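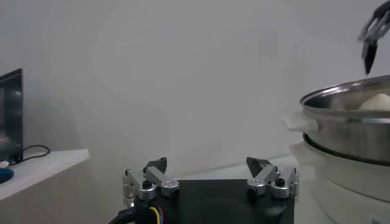 Steamer pot on the cooker base, one gripper in close and the other over the rim. Budget thread follows, get a cup of tea 🧵

It's the time of year when I have to put next year's equipment request together, and since a few of you asked how we plan for a two-arm kitchen bench, I thought I'd do my thinking out loud this time. Corrections very welcome!

First thing, and I wish I'd learnt it sooner: the arms are the easy line on the form. You get a quote, you wince, you type it in. What eats the budget is everything from the wrist down. Fingers, pads, cables, mounts, the bits that touch pots.

We asked for quotes on grippers from Ornell and Koval. Ornell were cheaper per unit by a fair way, but the fingertip pads come only as part of a full finger set, so every worn pad means buying the metalwork again. Koval sell the pads on their own. Guess which one I'm leaning towards.

I've put down 6 spare pairs of pads for the year. That may sound greedy, but steam and hot rims are not kind to them, and I'd much rather have two pairs left over in a drawer than be waiting on a delivery with a demo booked.

Cables! Please, please give cables their own line. Ours went under "sundries" last year and the sundries were gone by January. Anything that bends near a wrist is a consumable as far as I'm concerned, and I've stopped feeling bad about saying so.

Then there's the cookware, which always gets a raised eyebrow from finance. An electric steamer is small money beside an arm, but I've asked for three of the same model – if the shop stops selling it halfway through, all our handle positions and rim heights have to be done again, and that's weeks of somebody's time.

Support contract: Wimow want almost 1000 a year for remote help and one visit. I went back and forth on this for ages. In the end it's in, but on a separate page, so it can be cut without the whole request coming back to me for rewriting.

Still undecided: whether to move the Parik bench over to the same grippers now or let it run another year on the old ones. Sharing spares would be lovely. Paying for both benches out of one pot of money (sorry) would be rather less so.

If you run something similar and you've got a real figure for how long your pads last around steam, do send it over – mine is a guess with a bit of hope mixed in, and the form's due at 5pm.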